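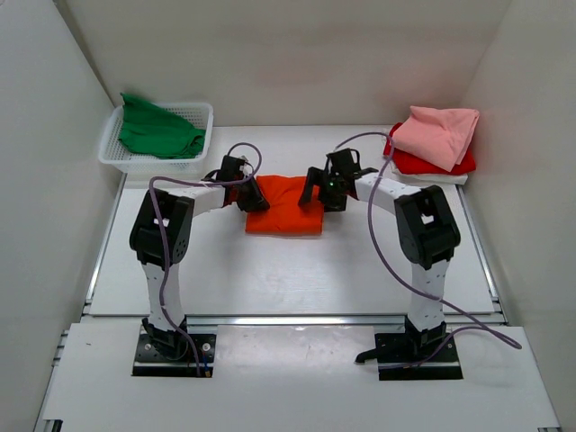
Pitgate review: a plain backup and sync tool for people with more than one computer

Jul 17, 2021

I have been using Pitgate as my main file sync and backup program since May, on a desktop running Linux and a laptop running Windows. Before that I had a pile of scripts that copied folders to a rented server, and they worked until I renamed a directory and forgot to tell them. I wanted something with a window, a log I could read and no monthly fee.

Pitgate is free to download and is written mostly by one developer, Uwe Kröger, with patches from a handful of others. It talks to SFTP servers, WebDAV shares and any S3-compatible storage. There is no Pitgate cloud, so you bring your own storage and pay whoever runs it.

Installing

On Windows it is an ordinary installer. On Linux you get an AppImage or a tarball, and I used the AppImage. The first start asks for a storage location and a passphrase for encryption. You can skip the passphrase, but you can't add one later without making a new archive and uploading everything again. The setup screen mentions this in small gray text. I missed it and had to start over.

Setting up jobs

Everything in Pitgate is a job. A job has a source folder, a target, a direction (push, pull or both ways) and a schedule. I have 7 of them, and the biggest covers 43 GB of photos and scanned paperwork. The first upload of that one ran overnight and into the next afternoon on my home connection. Runs after that take two minutes unless I have added a lot of new files.

The exclude rules use the same pattern style as a gitignore file. There is a Test button that lists what would be skipped, and I wish more programs had one. It caught a rule of mine that would have left out every folder with "temp" in its name, including one called "templates".

Two-way sync

I was careful with this part and made copies first. When a file has changed on both sides, Pitgate keeps both and adds the computer name and time to the older one. It doesn't try to merge anything. The conflicts are listed on their own tab, and you clear them one at a time. That gets slow if you have a lot of them. Afia Kwofie has a bulk-resolve patch waiting in the tracker, but it was not in the version I tested.

Renames are handled well on Linux. On Windows, a renamed folder is sometimes treated as a delete plus a new upload. Nothing was lost in my case, but it wasted bandwidth.

Restoring

I did a full restore of the paperwork job to an empty drive and compared checksums afterward. All of it matched. Single files are easy too – you pick a date from a drop-down, browse the tree and click Restore. Old versions are kept for 30 days by default, and you can change that per job.

The search box in the restore window only looks at file names in the folder you have open. If you don't remember where a file lived, you are left clicking through the tree or using the command line, where "pitgate find" does search the whole archive.

What I didn't like

The error messages need work. "Target refused (2)" turned out to mean that the disk on the server was full. I found the answer in a forum post by Anas Ghanem, who keeps a list of the codes there. The manual has no such list.

Memory use climbs during long runs. The window also has no dark theme, and the text in the log pane is small and can't be resized.

Compared with Volteck

I tried Volteck for a few weeks before this. It looks nicer, its phone app is good and support answered me the same day. It also stores archives in its own format with no published description, and the free version stops at two jobs. If you only need one folder backed up and want a phone app, Volteck is easier. For several machines and your own storage, I would take Pitgate.

I am keeping it installed. The next release is supposed to include the bulk-resolve patch, and I will update this page once I have run it on both computers.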